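Wanted: people who doubt their own memory (and a few who don't)

Most calls for participants promise that you will be changing the world. We can't promise that. We can offer a warm room in Drovdale, tea of middling quality, and a fair hearing for what you remember about the old bus network before it was cut to pieces.

The Drovdale Routes Project is looking for 57 people who used the local buses before the Alvarado Street depot closed. We want former passengers, drivers, conductors, cleaners, schoolchildren who got thrown off at the bridge, and anyone who married somebody they met on the number 2. That last group is bigger in local legend than we think it can possibly be, so please come forward if you exist.

Why we are asking

You will have heard that the buses were always on time, that the fares never went up and that every driver knew your mother. You will also have heard from the company, Ernari, that the network was losing money from the day it opened and that hardly anyone used the evening services. We don't believe either story as it stands. The timetables we have seen were changed by hand so often that being on time may have been a matter of opinion. As for the passenger figures, the count used to justify the closure was taken during the October half-term, when the college was shut. Make of that what you like. We'd like to hear from people who were there.

What you would do

You would come in for one recorded conversation, lasting up to 2 hours. Hiwot Nigatu or Fulgencio Esquivel will ask the questions. They have both heard the story about the goat on the top deck and would be glad of a version with a witness.

We will ask you to mark the routes you used on a blank map before we show you the real one. People get this wrong all the time. It isn't a test and you won't be told off.

If you have tickets, photographs, rotas, letters of complaint or replies to letters of complaint, bring them. We copy them while you wait and you take the originals home. We do not keep things "for safe keeping". Too many boxes in this town have gone that way.

Who can take part

Anyone over 18 who travelled or worked on the network. You don't need to live in Drovdale now. We already have plenty of enthusiasts who can name every chassis, and while they are welcome to write in, places will go first to people who simply needed to get to work. We are short of night-shift workers from the Eminex site, and of anyone who used the Sunday service and can tell us whether there really was one.

What you get

Your bus or train fare, paid on the day, and a copy of the recording. There is no fee. The whole project is running on a grant of £800, so be wary of anybody who tells you otherwise.

How to apply

Send us a few lines saying which route you used and when, as near as you can put it. Please don't send your life story yet, and don't look anything up first.
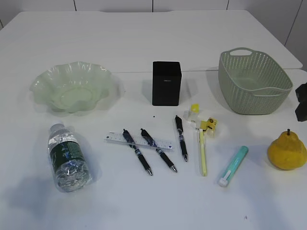
If you are worried that your memories are too dull, send them anyway. A dull account of waiting forty minutes in the rain is worth more to us than another poem about the conductor's whistle. We may ring you with a question or two before offering a place, and we reply to everyone, including the people we turn down.

You can withdraw at any point up to the day the recordings go to the library, and you needn't say why.

Contact: Hiwot Nigatu, Drovdale Routes Project | © Drovdale Routes Project | Back to top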